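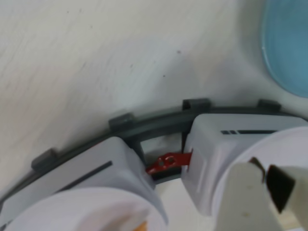 Footwear / Trail Running

Trurkell Nallar 2 Low

Second run of the Nallar is in. Same last as before, new upper, new lugs. If you had the first one and liked the fit, buy the same size. If the first one pinched you over the little toe, read the sizing bit before you order.

Colors this time: slate with rust laces, all black, and the sand/moss one everybody emailed us about. Sand/moss is limited to 42 pairs in our shop, no restock planned until July at the earliest.

Upper
One-piece knit with a welded toe guard. The overlay on the inside of the foot is gone, replaced with a thinner film that bends better when you climb. Tongue is gusseted now, finally. Keeps grit out. Flat laces, a bit long, there's a little elastic garage on the tongue to tuck them in. Extra pair in the box (gray).

Midsole
Softer foam in the heel, firmer up front. Drop is 7 mm. First version felt flat and kind of dead after a season, this one has more bounce out of the box. No plate.

Outsole
Deeper lugs, spaced wider so mud drops out. Great on wet grass and dirt. On smooth wet rock they're OK, not amazing. Not a road shoe, you will chew through the lugs if you do most of your miles on pavement.

Sizing
True to size for most people. Toe box is a touch wider than the first Nallar, heel is the same. Between sizes, go up. Wide feet, go up a half and use the extra eyelet. Men's 7 to 13, women's 5 to 11. No half sizes over 12, sorry.

What our people say
Apostolos Karras ran the Dimitriou ridge loop in his, more than 60 miles so far on the slate pair: "Heel lock is way better. I used to stop and retie at the top of every climb. Only complaint is the insole, it slides a little when it gets soaked so I glued mine down."

Sotiris Papadakis has the all black ones and wears them to work, so take his review for what its worth. Says they're comfy.

Break in
Not much needed. Couple of short runs. The toe guard feels stiff the first day then loosens up.

Care
Knock the mud off, rinse in cool water, stuff with paper, air dry. No dryer, no radiator. Pull the insoles out first. The sand color does stain, red clay especialy.

Compared to the Grondevent Mid
Grondevent is the taller boot-style one. Heavier, more ankle, rubber goes higher up the sides. Get that for hiking with a pack. Get the Nallar if you want to run. Both take the same gaiter, the velcro patch is already on the heel.

Shipping and returns
Orders in before 2 p.m. go out same day. Free exchanges on unworn pairs, keep the box. If you wore them outside we can't take them back, but if a seam lets go or the sole peels send us pictures and we'll sort it out with Trurkell.

In stock now: slate (all sizes), black (most sizes), sand/moss (going fast, men's 9 and 10 already gone)

Item no. 4000-NL2
Sold in pairs. Gaiters sold seperately.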